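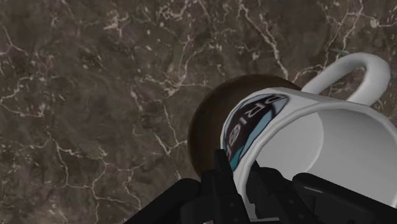 ## 3. Setting up your profile on the Ondico forum

I lurked for two years before I asked my first question, so I've written this part for people like me. Have your email open in another tab.

1. Go to **Join** and pick a username. I'd use the name you put on your code. You can't change it later without writing to Melahat Eren, who looks after accounts.
2. Open the confirmation email and click the link. It runs out after 46 minutes (mine did, while I was making dinner).
3. Fill in **About me**. You get 900 characters. Say what you're learning and what you've built, even if it's small – my first one was a rota planner called Mussa and it still got me a chat about work.
4. Under **Projects**, paste a link to your repository and press **Check**. A green tick means we can read it.

> **Note:** Private repositories never get the tick. Make a public copy first. 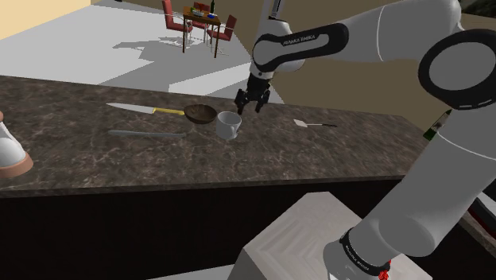 5. Choose up to 13 topic tags. Fewer is fine! Hường Mạc answers nearly everything under *databases*, so add that one if you're stuck on queries.
6. Switch on **Open to work** if you'd like the hiring teams to find you. Leave it off if your boss reads the forum.

> **Caution:** Take passwords and keys out of anything you paste into a question. Deleting the post later doesn't clear it from the email digest.

7. Press **Save**, then log out and look at your page as a stranger would.

If the page comes up blank, clear your cache and try step 7 again. Asking your first question is in section 4.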